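Municipal Recycling Should Stop Pretending Every Town Is the Same
5/29/19

Most curbside programs in small towns are copied from a larger neighbor. The cart sizes, the pickup interval and the accepted materials list arrive as a package, and the council votes on the package. I think this is bad engineering, and the cost shows up in the contamination rate.

Rovudville adopted single-stream collection with one cart per house. Dokesthorpe kept three small bins and sorts at the curb. The Dokesthorpe trucks are slower, covering 255 stops on a shift against 364 in Rovudville, and this figure is the one usually quoted against source separation. It measures the truck. It says nothing about what the load is worth when it is tipped.

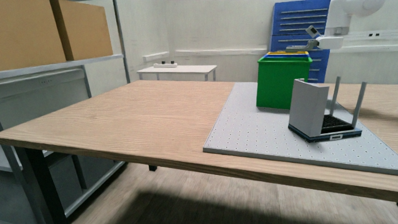

What the Stop Count Leaves Out

A mixed load has to be sorted somewhere. Rovudville pays a gate fee of 86 dollars a ton at the Plurkham transfer station, and broken glass in the paper fraction lowers the grade of the bales. Wet cardboard is rejected outright. None of this appears in the collection budget. It is booked under disposal, a separate line with a separate manager.

Testing is also thin. A proper composition audit pulls samples by route and by season, weighs each fraction and records moisture. Rovudville did one audit, in August, when yard waste is high and half the households on the lake side are rentals.
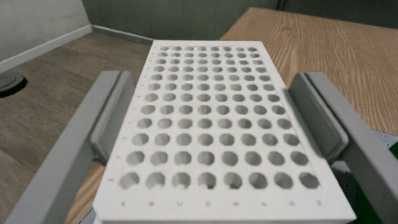 A single summer sample cannot support a ten-year hauling contract. Four audits a year would be adequate for a town of that size, and the expense is small next to the contract itself.

The Case for Separate Bins

Source separation asks more of residents, and some will not do it. I accept that. Participation in Dokesthorpe is lower than in Rovudville and will probably remain lower. But the material that does come in is clean enough to sell, and almost 140 tons of it went to the Ocampo mill last year without a second sort.

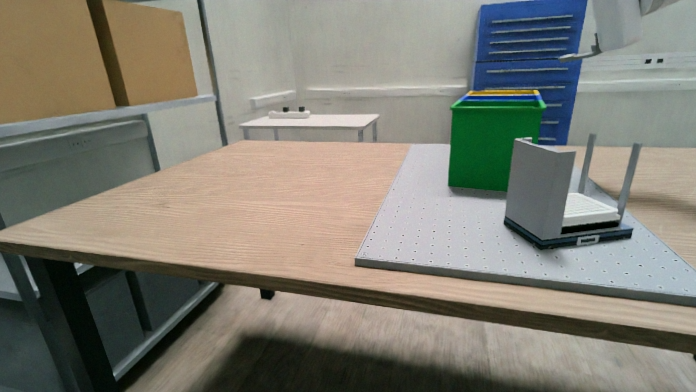

Green bin with a raised rim.

Towns now drafting contracts should ask bidders for a price per ton of material sold, net of rejects, alongside the price per stop. Haulers dislike quoting it, as the number depends partly on residents. A shared-risk clause handles that, and the Dokesthorpe contract already contains one that other towns could adapt.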